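常见问题｜Ulbridge 旧物修理日

什么是修理日？
每年3月和11月，我们在 Ulbridge 老图书馆一楼摆开长桌，大家带着坏掉的台灯、收音机、拉链卡死的外套来，一起动手修！今年秋天这一场是11月2日，上午开门，修到傍晚。

要收费吗？
不收。零件按进价算，门口有个铁罐，想放多少都行。

我完全不会修东西，能来吗？
太能了！Moushumi Wanigasekara 第一次来的时候连电烙铁都没拿过，现在她带焊接桌，讲起虚焊来眼睛都发亮。

一个人可以带几件？
最多3件。排队的人多时先修一件，剩下的重新取号。

哪些东西不收？
微波炉、燃气用具和显像管电视。大件家具请先写信问 Ornella Santoro，她那边的木工桌只有16个预约位，满得特别快。

带电器来要注意什么？
电源线和适配器请一起带上，很多毛病就出在线上。插头发黑、外皮开裂的，在家就别再通电了，装进袋子拿来给我们看。
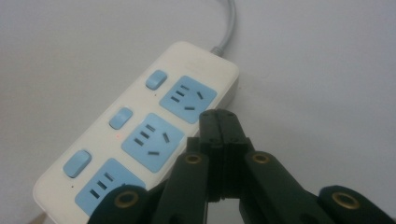

修好之前我们会先问清楚症状：什么时候开始的，有没有异响，之前拆过没有。说得越细，找起来越快，有时候光听描述就能猜中，特别过瘾！

修不好怎么办？
会有这种情况。上一场登记了114件，有几台老风扇实在配不到轴承，主人带回去继续等零件了。

孩子可以参加吗？
可以，需大人陪同。靠窗那桌专门拆旧闹钟，拆完的齿轮可以带走。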